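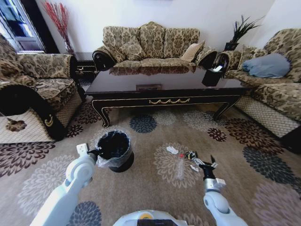
통권 제664호

단편소설

거실 바닥

크리산티 미초타키스블라후는 현관에서 슬리퍼를 내주며 카펫은 밟아도 된다고 했다. 나는 가방에서 평가표를 꺼냈다. 표지에는 2022년 9월 3일이라고 적었고, 그 아래에 제품명 불론, 공급사 프룬덴, 방문지 브랜드소프라고 적었다. 가정용 정리 로봇의 월 구독 서비스를 실제로 쓰는 집에 가서 보고 기사로 쓰는 일이었다.

로봇은 이미 거실에 나와 있었다. 몸통은 희고 둥글었고 팔도 희었다. 왼손과 오른손이 달랐다. 안내서에 따르면 왼손은 통을 드는 손이고 오른손은 줍는 손이었다. 나는 그 문장을 평가표에 옮겨 적고 옆에 물음표를 달았다. 손을 바꿔 쓸 수 있는지는 안내서에 없었다.

"보통은 언제 돌리세요?"

"저녁 먹고요. 오늘은 선생님이 오신다니까 낮에 돌리는 거예요."

"바닥에 있는 것들은 평소에 나오는 건가요?"

"내가 놨어요. 평소에는 바닥에 뭘 버리지 않아요."

그녀가 조금 언짢아하는 것 같아서 나는 질문을 바꾸었다. 설치 기사는 친절했는지, 앱은 쓰기 쉬운지, 요금제 설명은 충분했는지를 물었다. 기사는 친절했고 앱은 조카가 깔아 주었고 요금제는 잘 모르겠다고 했다. 종이 고지서를 신청했는데 아직 한 장도 오지 않았다고 했다. 나는 마지막 말을 따로 적었다.

카펫에는 국화처럼 생긴 커다란 꽃무늬가 있었다. 제조사가 보내 준 자료에는 무늬가 복잡한 바닥에서 작은 물체를 구별하는 성능이 이전 제품보다 좋아졌다고 나와 있었다. 편집부가 이 집을 고른 것도 카펫 때문이었다. 신청서에 첨부된 거실 사진을 보고 부장이 여기로 하자고 했다. 나는 그 얘기를 그녀에게 하지 않았다.

로봇이 팔을 뻗었다. 왼손은 비닐을 씌운 검은 휴지통의 테두리에 가 있었고, 오른손은 바닥을 향해 내려갔다. 빨간 뚜껑이 달린 투명한 물병 하나와 흰 종이 조각, 구겨진 은색 쓰레기가 그쪽에 있었다.

"저건 초콜릿 껍질이에요." 그녀가 은색 것을 가리키며 말했다. "하나 드실래요?"

나는 괜찮다고 했다가 결국 받았다. 껍질은 주머니에 넣었다.

오른손은 바닥 가까이에서 멈추었다가 다시 움직였다. 나는 시계를 보지 않기로 했다. 시간을 재는 평가는 연구실에서 따로 하고 있었고, 내가 맡은 항목은 소음과 불안감과 생활의 방해 정도였다. 소음은 냉장고보다 조금 컸다. 불안감 칸에는 쓸 말이 없어서 그녀에게 물었다.

"같이 있으면 무섭거나 불편하지 않으세요?"

"무섭지는 않아요. 느려서 답답할 때가 있어요."

"답답하면 어떻게 하세요?"

"내가 주워요."

그녀는 소파에 앉았다. 베이지색 바탕에 갈색 무늬가 들어간 천이었고 팔걸이 끝은 짙은 나무가 둥글게 말려 있었다. 스테파누라는 가구점에서 맞춘 것이라고 했다. 가게 주인이 사흘이나 와서 치수를 쟀는데 그래도 하나는 문에 걸려서 창문으로 들였다고 했다. 이 집에서 산 지 17년이 넘었고 그동안 가구 자리를 바꾼 적이 없다고도 했다.

"설치할 때 기사가 탁자를 치우라고 했어요. 길이 넓어야 일을 잘한다고. 나는 못 치운다고 했어요."

"그래서요?"

"그럼 그냥 쓰셔도 된대요. 그럴 거면 왜 물어봤을까."

나는 '가구 이동 권유 있음, 필수 아님'이라고 적었다. 안내서에는 통로를 확보하라고만 되어 있었다. 얼마나 확보해야 하는지는 없었다. 편집부로 돌아가면 프룬덴에 문의해야 할 항목이었다. 그런 항목이 벌써 4개였다.

로봇은 이제 휴지통을 들고 있었다. 나는 이 부분이 마음에 들었다. 이전에 평가한 제품은 물건을 집은 다음 통이 있는 곳까지 매번 갔다 왔다. 불론은 통을 들고 다니면서 주우니 왕복이 줄었다. 다만 통이 가벼울 때의 얘기고, 가득 차면 어떻게 되는지 알아야 했다. 나는 그녀에게 통이 가득 찬 채로 돌려 본 적이 있느냐고 물었다.

"가득 차질 않아요. 혼자 사는데 뭐가 나온다고."

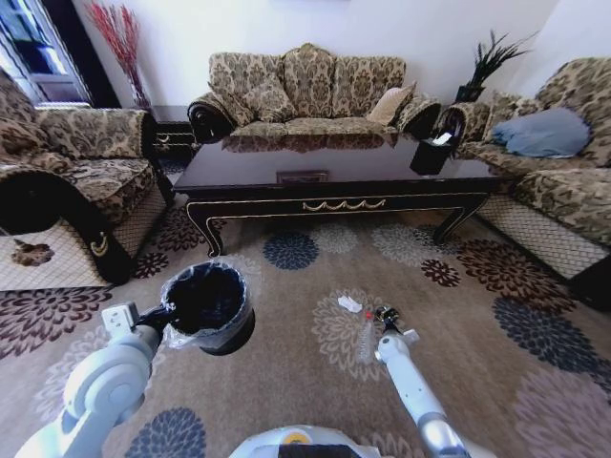
그녀는 잠시 부엌에 다녀왔다. 커피가 담긴 잔을 내게 주고 자기 잔은 무릎에 올려놓았다.

"실은 한 번 저게 버리면 안 되는 걸 버렸어요."

나는 펜을 들었다. 불만 사례는 되도록 자세히 받아 적으라는 것이 편집부 지침이었다.

"뭘 버렸나요?"

"쪽지요. 남편이 써 둔 거."

남편은 재작년 10월에 죽었다고 했다. 그는 책을 읽다가 아무 종이에나 뭘 적어서 책 사이에 끼워 두는 사람이었다. 어느 날 그녀가 책을 꺼내 먼지를 털었는데 쪽지 하나가 떨어진 모양이었다. 그녀는 몰랐고 저녁에 로봇을 돌렸다. 다음 날 아침 통을 비우려다가 귤껍질 밑에서 남편 글씨를 보았다.

"뭐라고 쓰여 있었어요?"

물어 놓고 나는 평가표에 그런 칸이 없다는 것을 생각했다.

"보일러 회사 전화번호요. 그리고 '오후에는 안 받음'이라고."

그녀는 커피를 마셨다.

"그 번호가 지금도 맞는지는 모르겠어요. 전화해 보지는 않았으니까."

"프룬덴에 얘기하셨어요?"

"했지요. 상담원이 보존 목록이라는 게 있대요. 버리지 말아야 할 물건을 사진으로 찍어서 올리면 저게 안 버린다고. 그런데 나는 그 쪽지가 있는 줄도 몰랐잖아요. 모르는 걸 어떻게 찍어요."

"상담원은 뭐라고 하던가요?"

"종이를 전부 제외할 수 있다고 했어요. 그러면 종이는 하나도 안 줍는다고."

"그렇게 하셨나요?"

"한동안은요. 그랬더니 영수증이고 광고지고 다 바닥에 남아요. 결국 다시 풀었어요."

나는 종이 제외 설정에 대해 적었다. 종류별로만 된다, 크기나 손글씨 여부로는 구분할 수 없다, 상담원은 비교적 빨리 연결되었다. 마지막 항목은 그녀에게 확인을 받았다. 빠르기는 빨랐다고 했다.

"버리기 전에 물어보는 기능은 없나요? 안내서에는 확인 방식이라는 게 있던데요."

"있어요. 켜면 전화기가 계속 울려요. 이거 버릴까요, 저거 버릴까요. 조카가 그걸 이틀 쓰더니 꺼 버렸어요. 자기 전화기로 연결해 놨었거든요. 회사에서 회의하는데 이모네 휴지를 버릴지 말지 묻는다고."

나는 웃었고 그녀도 조금 웃었다.

불론 구독에는 2가지 등급이 있었다. 그녀가 쓰는 것은 낮은 등급이었다. 높은 등급에서는 통을 비우기 전에 버린 물건의 사진을 날짜별로 볼 수 있었다. 나는 그녀에게 그 사실을 알려 주어야 하는지 생각했다. 우리는 특정 요금제를 권하지 않게 되어 있었다. 그래도 정보는 정보였다.

"높은 등급에서는 버린 물건을 나중에 사진으로 볼 수 있습니다."

"사진만요?"

"네. 사진만요."

"그럼 통을 들여다보는 게 낫겠네요."

그녀는 그 일이 있고부터 아침마다 신문지를 깔고 통을 쏟는다고 했다. 하나씩 펴 보고 다시 담는다고 했다. 로봇이 줍는 데 드는 시간보다 그게 더 걸린다고도 했다. 나는 평가표의 '절약된 가사 시간' 칸 위에 펜을 대고 있었다.

"그럼 시간은 절약이 안 되시는 거네요."

"허리는 절약이 돼요." 그녀가 말했다. "바닥에서 줍는 건 저게 하고 나는 식탁에서 펴 보니까. 그건 써 주세요. 허리는 편하다고."

나는 허리라고 썼다.

탁자 위에는 검은 휴지 상자가 있었다. 그녀가 거기서 휴지를 한 장 뽑아 잔 밑을 닦더니, 접어서 손에 쥐고 있었다. 바닥에 던지려나 했는데 앞치마 주머니에 넣었다.

"해지하실 생각은 없으세요?"

"약정이 남았어요."

"약정이 없다면요?"

그녀는 로봇을 보았다. 창으로 낮빛이 들어오고 있었고 구석에는 붉은 장식 가지가 꽂혀 있었다. 나는 그녀가 대답을 고르는 동안 기다렸다. 기다리는 것도 훈련을 받은 일이었다.

"쪽지가 더 있을 거예요." 그녀가 말했다. "책이 저 방에 많거든요. 그 사람이 어디에 뭘 끼웠는지 나는 몰라요. 다 꺼내서 털면 하루에 끝나겠지요. 그런데 그러기는 싫고, 한 권씩 꺼내서 읽는 척을 해요. 떨어지면 떨어지는 거고."

"로봇이 또 주워 버릴 텐데요."

"주워야지요. 내 눈에는 안 보여요. 이 카펫에서 종이쪽 하나 떨어진 걸 내가 무슨 수로 봐요. 저건 보잖아요."

나는 그 말을 적으려다가 어느 칸인지 찾지 못했다. 물체 인식 칸에 '사용자보다 잘 찾는다고 함'이라고 썼다. 틀린 말은 아니었다.

가기 전에 평가표 맨 뒤에 서명을 받았다. 그녀는 이름이 길어서 칸을 넘겼다. 내 이름도 써 달라기에 아래에 아티나 니콜라이디스라고 적어 주고 편집부 전화번호도 적었다. 고지서 건은 내가 대신 물어보겠다고 했다. 그녀는 그 종이를 반으로 접어 탁자에 놓았다.

"오후에도 받아요?" 그녀가 물었다.

"받습니다."

그녀는 종이를 다시 펴서 번호 옆에 그렇게 써 넣었다.

버스 정류장에서 주머니에 손을 넣었더니 초콜릿 껍질이 있었다. 정류장에 쓰레기통이 없어서 그냥 가지고 탔다. 버스 안에서 평가표를 처음부터 다시 읽었다. 소음 보통, 방해 적음, 통로 기준 불명확, 종이 설정 개선 필요. 종합 의견 칸이 비어 있었다. 부장은 종합 의견을 제일 먼저 읽는 사람이었다.

나는 '혼자 사는 사용자에게 알맞다'라고 썼다가 지웠다. 그리고 '통을 비우기 전에 한 번 확인할 것'이라고 쓰고, 다음 정류장에서 내렸다.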